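The Interpreter of Nokmont

For eleven years I was the only person in the country who could translate from Nokmontish, and for most of that time I couldn't.

I should explain how this came about. In my second year at university I needed a language to finish my degree, and the list on the wall had the popular ones crossed out. What was left was Latin at eight in the morning and Nokmontish at a time to be arranged. I signed up for the second. The lecturer retired before a time had been arranged, and the department, which was embarrassed, gave me a pass.

So it was on my record. It followed me to the translation bureau at Zavulico, where I had been hired to check commas in tractor manuals, and it sat in a drawer there quite peacefully until January, when the director came down the stairs holding a letter.

"You have Nokmontish," she said.

I said I had a pass in it.

"They've written to us. The whole island. They want a trade agreement and they won't discuss it in anything else."

The letter ran to two pages. It had a great many hooks and dots in it and one word I knew, which was Zavulico. I took it home, boiled an egg, and looked at it until midnight. In the morning I handed in a translation. It said that the people of Nokmont sent their greetings, that the winter had been hard but the fishing fair, and that they hoped for a fruitful understanding between our two shores. I thought this was what most letters said, once you took out the particulars.

The director was delighted. She dictated a reply, and I put it into Nokmontish by copying out their letter with the paragraphs in a different order.

They wrote back within a fortnight. They seemed pleased.

It went on like that. I was moved to an office with a window. I was given the title of Senior Interpreter and a lamp. When the island sent figures I could at least read those, and I built what I could around them. One spring they wrote 532 and I decided it was barrels. The next year it was 871 and the minister made a speech about the growth in barrels. To this day I don't know what a barrel is in Nokmontish, or whether they have them.

I did try to learn. There was a grammar, by a man called Öberg, in the basement of the city library. It had 336 pages and the first 100 were about the author's quarrel with another grammarian over a vowel. I sided with the other grammarian and never got to the verbs.

Then the director came down the stairs again. A delegation was coming. They would be here for lunch, at the Brilia, in three weeks.

I considered illness. I considered moving. My sister pointed out that I might confess, and I considered that as well, in the way one considers the sea in February.
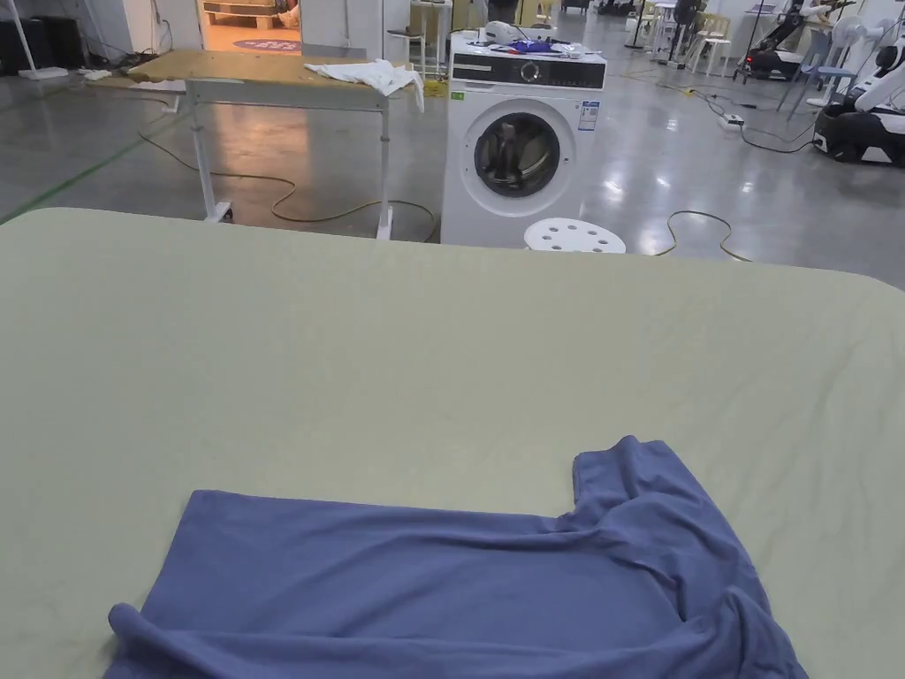 On the morning of the lunch I found I had packed for prison. I'd been up since four, being sensible about it, and I had two jumpers, a torch and a book of crosswords in the bag before I admitted what I was doing. I tried to think what a guilty man wears to sit between a minister and an island. At one point I had a blue T-shirt spread out on a green sheet, one sleeve hitched up and the hem curled over at the corner, and I stood there asking it whether it looked like something an honest person would own. In the end I wore the brown suit, which has never helped anybody.

The delegation was one elderly woman in a good coat. She had brought her own interpreter, a young man with a very new briefcase. The minister spoke for some time about friendship. Then everyone turned to me.

I stood up and recited the first letter. It was the only thing I had by heart.

The woman listened with her head on one side. When I had finished she said something to her interpreter, and I watched the colour leave his face. It was a look I knew well. I had shaved it that morning.

"Madam says," he began, and looked at me, and I looked at him. "Madam says that the winter has been hard."

"But the fishing fair," I said.

"The fishing very fair."

"And she hopes," I said to the minister, "for a fruitful understanding."

The minister applauded. The woman in the good coat asked for the salt, in our language, with hardly any accent, and put a little on her potatoes.

The agreement was signed over coffee. I am told it runs to twenty years.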